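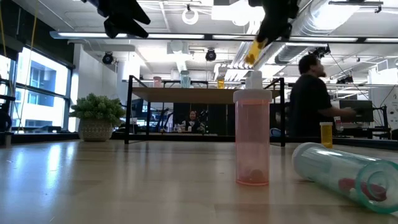
By Billport Bulletin staff | July 10, 2020 | Local

Color is coming to Billport's medicine cabinets, and we couldn't be happier about it. Skomalier, the household goods workshop on Masri Street, has opened sign-ups for a trial of tinted pill bottles, and 40 households will get a set to use at home this summer.

The idea is simple and very easy to like. Each kind of pill gets its own color, so you can reach for the pink bottle or the teal one without squinting at the small print first (the full pharmacy label still goes on, of course). The tall pink bottle has a white child-resistant lid with a wide collar, and the plastic is see-through enough to spot the few reddish pills resting at the bottom. Anyone who has ever found out on a holiday morning that a prescription had run out will see the appeal right away!

The teal bottle is our favorite. Lying on its side on the pale wood table, with red capsules showing inside near the mouth, it catches the light beautifully. There's a small amber-yellow one too, and more pink, teal and yellow on the raised shelf behind.

Skomalier has been working on the set since January. The first version came in 3 sizes, and the smallest was dropped after early users found the lid hard to grip. The workshop went back and made the collar wider, and the people who tried it the second time around were delighted.

The workshop is also looking at labels. Many homes already have plenty of white bottles, and a bright band of color can do a lot for those. Pink, green and orange labels are on the table next to two plain white bottles, and even in a crowd of small bottles the colored ones are a treat to pick out. A leafy green plant keeps them company.
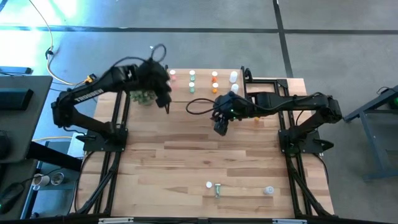
How to take part

Sign-up sheets are at the Lerkida pharmacy counter and at the Skomalier front desk. Each household gets 2 tinted bottles and a sheet of colored labels, free of charge, and fills in a short card at the end of the trial. Questions on the card cover the lids, the colors and how easily the bottles fit on a shelf.

Please check with the pharmacist before moving any medicine out of its original container. Bottles can be picked up at Lerkida during regular pharmacy hours.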